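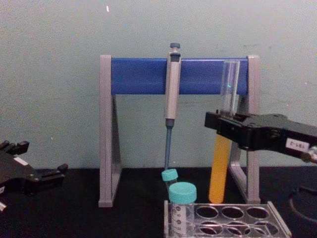
Besson single-channel pipette, eight months in

I run a small water testing lab, two benches and a sink, and I buy my own equipment. That makes me a suspicious customer. When the Cekport rep told me in March that the Besson would "hold calibration for years," I wrote the sentence down so I could read it back to her later.

The price was $389 with the certificate. My old Giltard cost less than half that and did the job until the seal went. So the question for me was what the extra money buys, and I'm still not sure I have a good answer.

What the brochure says

The brochure says a lot about comfort. Light plunger, soft tip ejection, less strain on the thumb. I do have a bad thumb, so I paid attention to this part. The plunger is lighter than the Giltard's, no argument. But the second stop is vague, and for the first two weeks I kept pushing past it on aspiration and pulling up too much sample. Solange Gilbert, who shares the lab with me, did the same thing on her first morning and went back to her own pipette by lunch.

You get used to it. I don't think I should have to at this price.

Accuracy

I checked it by weight, with distilled water and a balance I trust, when it came out of the box and again last week. At full volume it was fine both times. At the bottom of the range it had drifted low, still inside the printed limits but closer to the edge than I like after eight months. The rep says this is normal. Maybe so, but "normal" wasn't the word she used in March.

The volume dial is good. It's stiff, it clicks, and it doesn't creep while you work. I wish I could say the same for the numbers, which are small and hard to read, and I end up tilting the thing toward the window to read them.

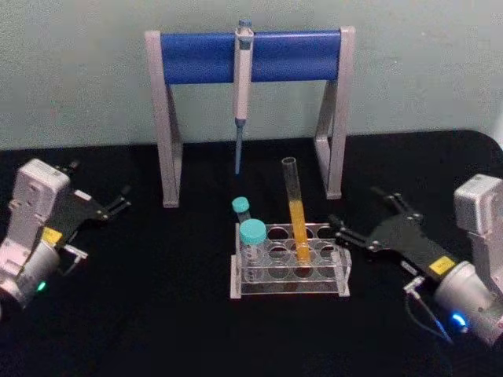

Hung up on the stand between samples.

Ejecting tips

With the maker's own tips, ejection is smooth. With the generic ones I buy by the case it takes a hard shove, and now and then a tip stays put and has to be pulled off by hand. The manual says "universal fit." I tried two generic brands and one of them leaked - a slow bead at the end of the tip that you only notice if you wait for it. Anyone who buys this should price the matching tips first. I burned through 731 of them before I started keeping track of what they cost me, and that was a poor day.

Cleaning and service

Taking the lower half apart is simple and needs no tool. Getting the spring back in straight is another story. The drawing in the manual shows it from the wrong side, and I had it together backwards once without knowing until the plunger stuck.

Service goes through Onberg now. I mailed mine in over the summer for a sticky ejector and it was gone for 33 days. It came back working, with no note to say what had been done. I called twice and got two different explanations - one was grease, the other was a new part. The warranty covered it, minus shipping.

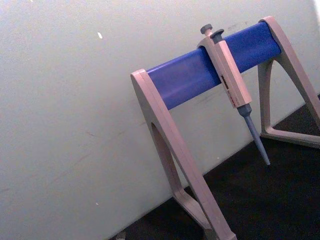

Would I buy it again?

Probably not at full price. It's a decent pipette with a nice dial and a light action, and if you pour all day and your hands hurt, that may settle it for you. For general bench work I'd look for a cheaper one and put the difference toward a yearly calibration, which you'll need to pay for anyway whatever the rep tells you.

If you already own one, check the low end of the range by weight before you trust it, and use the maker's tips for anything that matters. I've asked Cekport whether the drift is covered. They said someone would call me back.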